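Na semana passada voltei a fazer kefir de água, depois de meses com os grãos esquecidos no frigorífico (coitadinhos!), e como a Zofia me pediu a receita, aqui vai. Dissolvam 3 colheres de açúcar mascavado em água morna, deixem arrefecer bem e só depois juntem os grãos.

Tapem o frasco com um pano e um elástico e deixem na bancada dois dias, longe do sol.

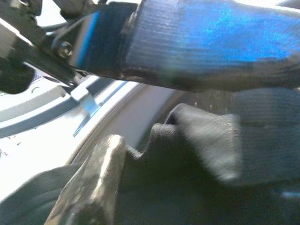
Azul-escuro, canelado, com brilho.

Depois é coar, juntar uns 200 ml de sumo de maçã e fechar numa garrafa resistente. Eu abro a tampa um bocadinho todas as noites, e sempre em cima do lava-loiça!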